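Sending pottery by post, how much packing is enough?

mugshelf
Posted 13/03/2020

I sell mugs and small bowls from home and have started getting orders from further away than Naltthorpe. Two out of the last 40 parcels arrived broken, both mugs, both handles gone. I use a single-wall box, bubble wrap twice round and newspaper in the gaps. Is that normal or am I doing it wrong? I don't want to put postage up if I can help it.

Grimberg
Two in 40 is too many. Go to double-wall. Newspaper settles on the journey and then the mug can move. Shake the box before you close it and if you hear or feel anything, open it and add more.

slipware_sue
Agree about newspaper. Disagree about double-wall for one mug. I send single mugs in single-wall boxes all year and have had one breakage since last May. What matters is the gap between the pot and the side of the box. I leave a good two fingers all round. Fill the inside of the mug as well, and wrap the handle separately before you wrap the rest.

mugshelf
I haven't been wrapping the handle separately. Will try that. What do you fill the gaps with?

slipware_sue
Shredded card. A neighbour has a shredder that takes boxes. Paper crumpled tightly is fine too, it's the loose flat sheets that go down.

Muthoni Minja
I packed orders for a gift firm for 6 years and we had this argument every Christmas. A few things from that.

Tape matters more than people think. Use the H pattern, one strip down the middle seam and one across each end, top and bottom. A single strip down the middle will open if something heavy is stacked on it.

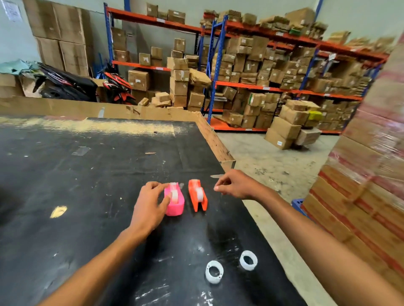
Cheap tape is a false saving. It splits lengthways when you pull it and you end up using twice as much. We moved to a thicker one and got through far fewer rolls. Also don't tape in a cold garage, it doesn't stick properly to cold card.

On the box question I'm with Grimberg. The carrier doesn't know it's only one mug and it will go under somebody's dumbbells.

slipware_sue
If it goes under dumbbells the double-wall won't save it either.

Grimberg
It might. That's the point of it.

kilnshed74
Has anyone got on with paper tape? My customers keep asking for no plastic. I tried the self-adhesive kind and the ends lifted.

Muthoni Minja
The water-activated sort holds very well but you need to wet it evenly. A sponge in a dish is enough for a few parcels a day. The self-adhesive kind I wouldn't trust on anything over a kilo or so.

mugshelf
Thanks all. I've priced double-wall boxes and if I buy 400 they come out at only a few pence more each than what I pay now. The trouble is where to keep them.

Grimberg
Flat, under the bed. Keep them off a concrete floor, they take up damp.

slipware_sue
Get a small bundle first and see how they go. I still say sort the handles before you spend anything.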